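Notice to Supporters Regarding the Goalkeeper

The Board of Plultel Athletic wishes to inform all season-ticket holders that the first-team goalkeeper will not be available for the cup tie at Robles. The club physician examined his shoulder after training and found it to be in good order. The difficulty lies elsewhere. The goalkeeper has stated, in writing, that he no longer believes in the left-hand post.

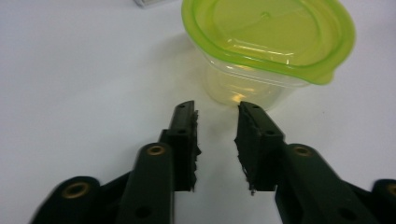 The Board takes all such statements seriously. Its members met at Raltora House in August and heard the player for more than 300 minutes, without a break for dinner. He was courteous throughout. Supper was finally taken at a white table, from a clear plastic container with a lime-green lid, and the player was invited to share it. He declined, and asked that the minutes show he had conceded only eight goals all season – each of them, in his view, through a place where no post had ever stood.

The grounds department was then instructed to inspect the goal. Its report, entered as item 1086, found the post upright, painted and within regulation. The player read the report twice and signed it. He added a line beneath his name, wishing the post well.

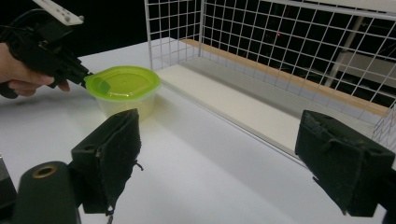

Who will keep goal at Robles? The reserve goalkeeper, on loan from Trasov, has agreed to play and has confirmed his belief in both posts and the crossbar.

Supporters holding any of the 3374 tickets sold may travel as planned. The first-team goalkeeper will travel with them. He has asked for a seat behind the goal, on the left.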